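3.2 Workshop set-up

The robot was put together over two winters in the shared workshop at Betside. Small objects were placed on a steel table or handled near the floor – blue bins served as storage in both areas.

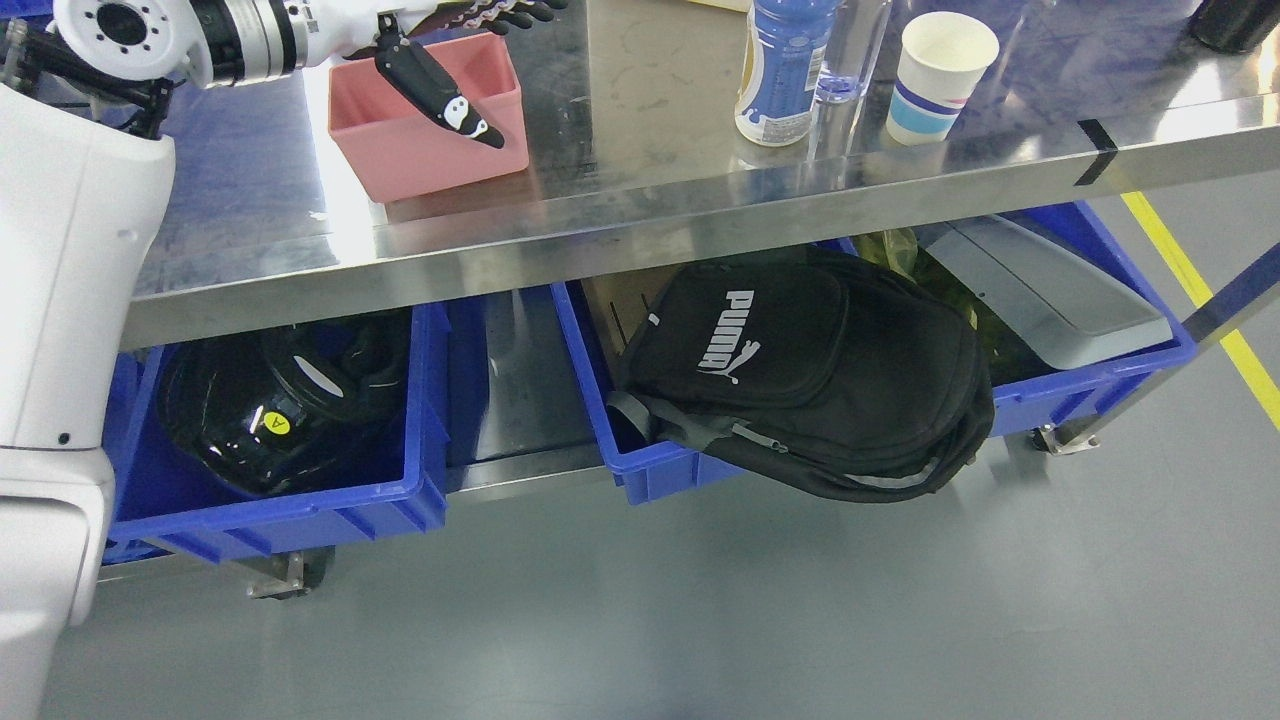
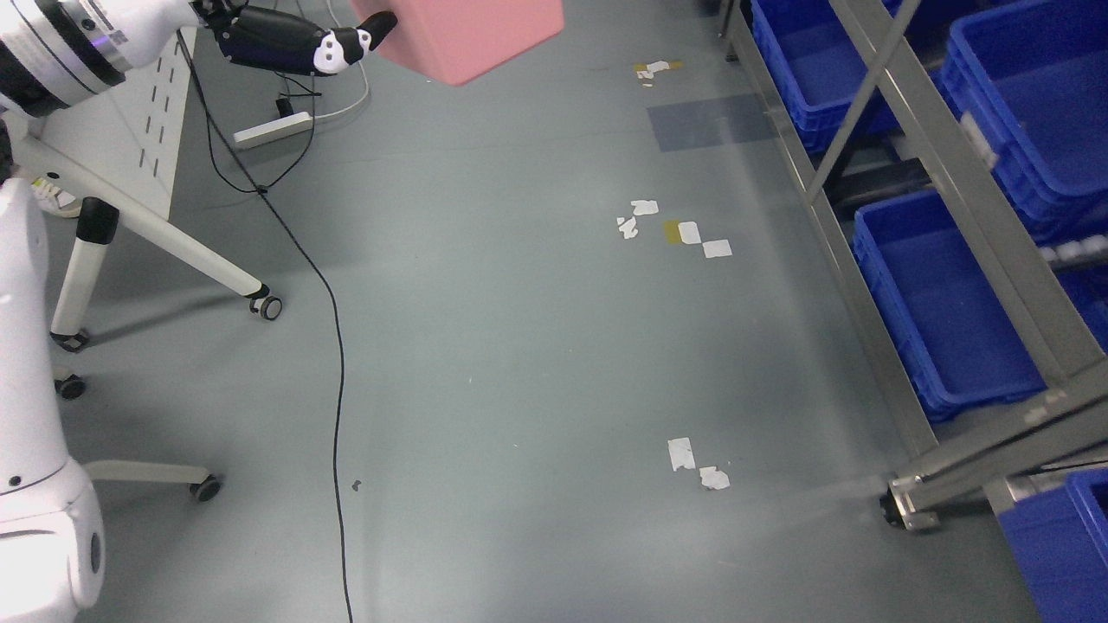
Figure 2. Arm and hand at the steel table (first) and gripper with a foam block (second).

Rajeshwari Suvarna and Kelly Bloxham, Makokha Workshop Group

Each grasp was tried 40 times. Arm speed was held at 300 mm/s, and the soft items were left until September.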